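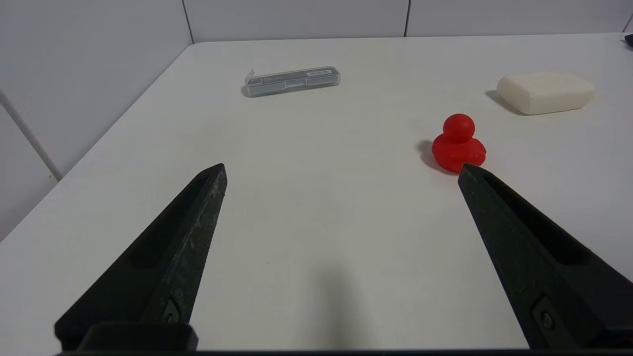

Wrist camera view of a tabletop work cell, with a red rubber duck near the right finger.

December 12, 2023 | By Ebuka Balogun
Filed under: Robotics > Standards and Practice > Manipulation

The Merna Tabletop Rules are a set of working rules for robot arms that handle household objects on a bench. They were drawn up at the Brirkside laboratory and first issued in February as an internal handbook. The current edition has 28 clauses, grouped by stage of work: layout, approach, grasp, transfer and release.

Layout

The rules ask for a plain, light work surface enclosed on at least two sides. Objects are set down with enough clear space for both fingers to pass on either side. Soft, rigid and curved items should be mixed within a single layout, and no item may be fixed to the table. Clause 8 requires that finger pads be inspected before each session and replaced when wear reaches the contact face.

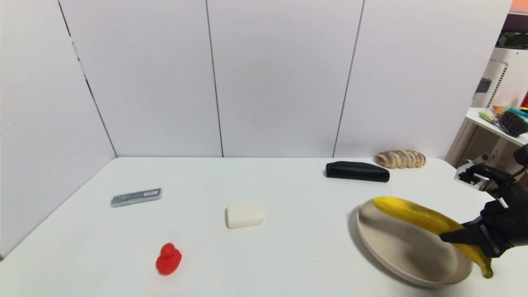 A gripper holding a banana over a round beige plate.

Grasp and transfer

Food items and their substitutes are treated as fragile. The operator sets a force limit for each class of object and records it in the session log, together with the gripper model and the camera positions. During transfer the arm must keep the item clear of the others on the table. A dropped item is logged as a failure even if it lands on the target.

Approach is covered in a separate section, which was rewritten after a trial of 432 runs at Idahosa. The fingers must be fully open before they come down on either side of an object, and the wrist camera must keep the object in view until contact.
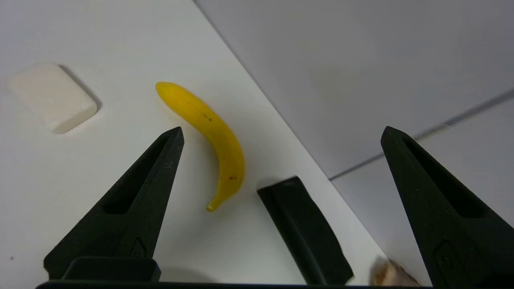 Where the object is curved, the preferred contact points are on either side of its thickest part. Contact at a stem or other thin end is allowed only when the layout leaves no other choice.

Adoption

Setadeck adopted the rules in full for its training benches. Other users have kept the layout and logging clauses but set their own force limits. The handbook recommends 100 runs per object class before results are compared between sites.

Comments (3)

tomasz_k: Does clause 8 cover the bracket screws too? Ours work free well before the pads go.

R. Adeyemi: Screws are in the maintenance annex.

benchhand: We still argue over the dropped item rule. If it lands on the plate I would call it a partial.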